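Robot Learning from People, Handout 7
Collecting demonstrations with hand-held grippers
Notes by Akinyi Ondieki, updated November 11, 2022

OK, so last time we got as far as "copy what the person did" and I promised I'd get to where the copying data comes from. These notes cover that, plus the Trestach result I rushed through at the end (sorry about the speed, the projector was eating my time). Read them before the lab, and bring your laptop with the Cemer tools already installed. Levente Csonka is running the lab and he's a lot less patient than I am about installs!

1. Why take the robot out of the loop?

The old way to collect demonstrations is teleoperation. You sit at a controller, you drive the arm, you log everything. It works, and you know for sure the arm can do the motion, since the arm did it. But it's slow. I spent a whole September driving an arm to pick up socks and I still can't look at a sock the same way.

The other way is to give the person the gripper. You hold it, you do the task with your own two arms and your own good sense, and the logging goes on while you work. You can try the task in a real room with real clutter, and several people can work in the same room at once. What you give up is the guarantee. A person can reach around a corner, lean, squat, twist a wrist in ways our arm flatly refuses to do. Keep that in mind, it comes back in section 4.

2. Knowing where the fingers are

For each moment of a demonstration we want to know where the gripper was, which way it pointed, and how far open it was. One cheap way to get at this is to put printed square markers on the fingers. A camera finds the corners of each square, and if you know the real size of the square and you've calibrated the camera, you can work out its position and angle. Two fingers, two marker poses, and the distance between them gives you the opening.

Why cubes and not flat tags? Because people turn their wrists! A flat tag seen edge-on is useless. With a cube, when one face swings out of sight there's a decent chance another one swings in. Each face gets its own pattern, so the software knows which side it's looking at.
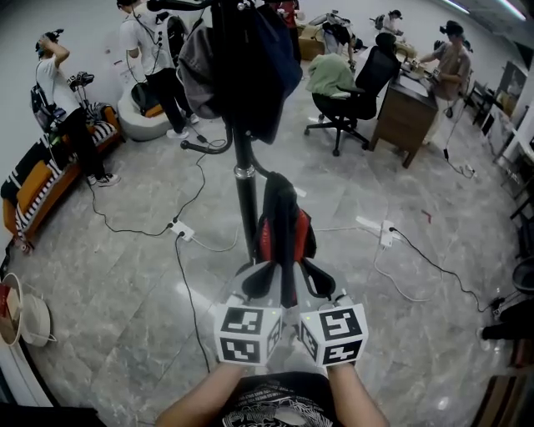 Fig. 1. Marker cubes on a hand-held gripper, seen from the head camera, with garments on a coat rack.

Look at how big the cubes are next to the fingers. That's a trade I want you to think about. Bigger squares are easier to find and give steadier angles, but they get in the way when you reach for something tucked between other things. Hanging clothes are a mean test for this, because cloth drapes wherever it likes and can cover a marker at exactly the moment you care about, the grasp.

3. From video to training data

The steps, in the order the Cemer scripts run them:

Undistort. Wide lenses bend straight lines, badly so near the corners. Do this first or your corner positions will be off and everything after inherits the error.
Detect the markers and solve for each pose.
Fill short gaps by interpolation. Long gaps get thrown out. Please don't get creative here.
Move everything into one fixed frame. The head moves, so a gripper held still will look like it's moving unless you take the head motion out.
Cut into episodes and check a handful by eye.

I mean it about checking by eye. Last year a team (a good team!) trained for two days on data with the left and right fingers swapped.

4. The Trestach result

We collected 300 demonstrations of taking a garment off a hook. After the gap filter and a reach check against our arm, 40 were gone, most of them for reach. People lean in. They just do, even when you've asked them not to.

Then we trained 2 policies, one on the full set and one on the filtered set, same network and same settings. The filtered one was better on the arm, and the difference was plain enough that we stopped arguing about it over lunch. The full-set policy kept asking for poses the arm couldn't reach and then stalling there. I would've bet on more data winning, and I'd have lost my money.

What I don't know yet is whether it's the reach check or the gap filter doing the work. Levente thinks reach. I lean toward gaps, mostly because the bad gaps bunch up around the grasp. We haven't run them separately, and that's your lab.

5. For the lab

Run the gap filter alone, then the reach check alone, and plot where in each episode the dropped frames fall. Bring the plots even if they look weird. Reading is the Gulyás chapter on camera calibration, skip the proofs. The data is on the Brerkik server in the folder for this handout, and it's large, so copy it over a wired connection the night before.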